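Open day at Jukcombe, quick write up

22 Aug 2020

Right, writing this fast before I forget it all, and dinner is in the oven so excuse the state of it. Went to the robot open day at Jukcombe. Second time for me, the first was a freezing November and half the kit wasn't switched on. Much better this time. Booked slots, masks on, tape on the floor, one way round the building. Which meant I went past the milling machines twice and the tea urn not at all. Hm.

Train was late, so I missed the opening talk. Gather it was mostly thankyous. Got my badge (visitor 56, handwritten), got pointed at the wrong door, ended up in the Prodholm bit first, which is the big warehouse stuff. Pallets. Very loud. Impressive if you like pallets. A man with a headset told us the thing could shift 1695 crates in a shift and a lad near me asked what happens on crate 1696 and got a proper laugh. Didn't stay long.

What I'd come for was upstairs. Kvaran are a tiny outfit, they do arms that handle soft things — cloth, towels, bags, anything floppy. I've been going on about this to anyone who'll listen for a year. Rigid stuff is mostly fine now, a box is a box, you know where its corners are going to be. A towel hasn't got a shape. Pick it up and it's a different object. Put it down, different again.

The talk was Zdzisław Makowska, who has clearly given it a lot of times and still seemed to enjoy it. Fast talker, I got maybe half in my notebook and can read maybe half of that. Main thing I wrote down, underlined twice: "pinch first, think later". Meaning they get hold of any bit of the cloth, lift it, and only then try to work out where the corners are, as a hanging cloth is easier to read than a heap. Makes sense when you hear it. I do the same with fitted sheets, badly.

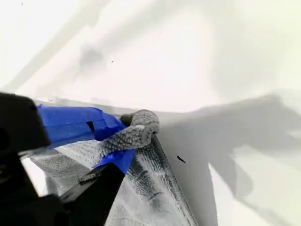
Grip is the whole argument, according to Zdzisław. Squeeze too hard and you drag the stuff underneath along with it, too soft and it slides out half way up and you've a heap again. You'd expect some special moulded finger for that, and they do sell one, but the gripper on the demo had blue tape wrapped over its black fingers, creases and all, with a grey knitty cloth pinched between them and hanging down in folds. Loved that. I asked about the tape afterwards and got a ten minute answer on friction, of which I kept: cheap, easy to change, and you can see when it's worn. Same reason I've got it all over my own bench. Somebody behind me muttered that it looked home made and yes, it did, so does most good kit before the sales people get at it.

The table is plain white on purpose too, so I'm told. Cameras like it. Every bit of fluff shows up though. And the lights throw big soft shadows, which used to confuse the older software no end — it would go after the shadow as if it was cloth. They fixed that one in the spring apparently. Took 653 practice runs, a number I only remember becuase it's on a poster by the door.

Aigars Jankauskaitė did the second half, the software side. Quieter, drier, I liked him a lot. He had a slide of nothing but failures. Cloth on floor. Cloth on the other arm. Cloth stuck to the gripper and the gripper going through the whole folding routine quite happily anyway. More companies should have that slide. He also wouldn't be drawn on when you'll be able to buy one for the house, three people asked him three different ways and he just said "not soon" each time. Fair enough.

Their big test program is called Killer. No idea why, I did ask, he went a bit pink. It just throws the worst cases at the arm one after another overnight. Thin cloth, cloth with a thick edge, two bits stuck together, one bit half under another. In the morning someone reads the log and has a coffee and a sulk.

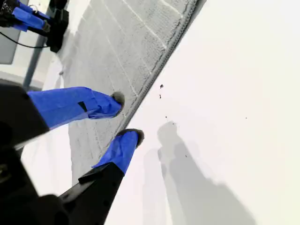 Edges came up again in the questions. A woman who works in a hospital laundry asked the best one of the day, which was what it does with a hem, as a hem is stiffer than the rest and wants to spring back. Aigars said hems are useful, they're something to find. Once the arm knows it's on an edge it can follow along it to a corner, and a corner is gold. She didn't look totally convinced. Apparantly her place gets through some 1712 towels on a bad day and people do it faster than any arm in that building. He agreed with her straight off.

I asked about speed as well and he said they stopped worrying about it, they want it to be right first and quick after. I'd have liked to hear what the people paying for it think.

Then the slot was up and we were herded down the back stairs. Missed the drone room completely. Someone from my train said it was just a net with a drone in it.

Few bits for anyone going to the next one. Book early, the upstairs slots go first. Bring a jumper, the upstairs rooms have every window open. Car park is tiny. The sandwich van only takes card and was out of everything but egg by one. Kvaran will answer emails if you ask something specific, Zdzisław gave out an address and said not to send CVs.

I've got more notes on the camera side, if I can make out my own writing I'll do a second post. Oven's beeping.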